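Tritent open house: the handheld gripper kit, tried by someone with no robotics background

I went to the Tritent open house on Thursday mostly for the free coffee and because my brother-in-law wouldn't stop sending me the link. I stayed until they turned the lights off in the lobby. So here's my review of the thing I spent the most time with, the Wurken pair, a set of two grippers you hold in your own hands and use to show a robot how a job is done.

First, getting in. Parking is terrible, and the sign for the Benmoussa building is on the side you don't drive in from. Check-in was quick though, and they run the hands-on demos in groups of 3, so you get a real turn and don't just stare at somebody's back.

The grippers are lighter than I expected! You put a hand on each, squeeze, and the black fingers close. Easy, right? Well, my first few tries were embarrassing. Your brain wants to use fingertips, and you don't have any, you have two stiff prongs, and you keep coming in at the wrong angle. By my fifth go I could pick up a snack bag by the corner without mashing it, and I was weirdly proud of that.

What I liked: the squeeze is smooth and even, the left and right feel the same, and the staff let you mess up without jumping in. They told us a single task gets repeated 100 times before they even look at the results (my wrists hurt just hearing it). I did maybe a dozen and needed to shake my hands out.

What I didn't like: the cable. It tugged at me whenever I reached across, and I kept thinking about it when I should have been thinking about the job. The grips are also clearly sized for bigger hands than mine. I asked about a small version and got a "we've heard that one before."
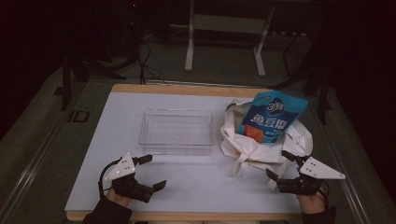 Soft stuff is where it gets hard. Anything rigid, fine, you grab it and it stays grabbed. A cloth bag flops over, the opening closes up on you, and you need one side to hold it while the other does the taking out. I'd have guessed the opposite before I tried it.

Price is $2000 for the pair, and the Direl software is another 70 a month, which seems steep if you're only curious. For a school lab or a small shop that already has an arm to teach, I can see it. Four stars from me, and it would be four and a half with a better cable. They're doing another one in July and I've already signed up, small hands and all.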